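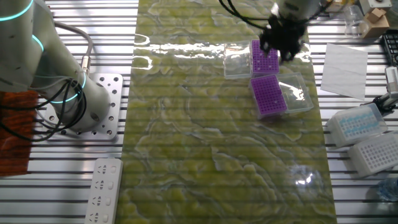
Anjani Siregar told us that the racks she reached for most often were the ones that had lost their lids, and that she no longer trusted any tip from a box left open overnight.

Articles | Methods | Authors | Search

Journal > Issues > Laboratory Practice > Section 3

3.2 Lids and open racks

Her remark matched what the bench diaries from Wenura showed. Figure 2 has two purple pipette tip racks on a green-and-white marbled mat, with clear plastic lids lying next to them. We recorded a rack as open whenever its lid was off, wherever the lid had been put.

The diaries covered 100 working sessions, ending in August. In 80 of them at least one rack stayed open after the last transfer. The Rondonuwu site kept its lids in a drawer and had the same trouble – people did not go back to the drawer at the end of the day. In 10 sessions a lid was put back on the wrong rack, and these were left out of Table 3.

Figure 2. Tip racks and lids on the bench mat.

Contact | Copyright Prileo | Back to top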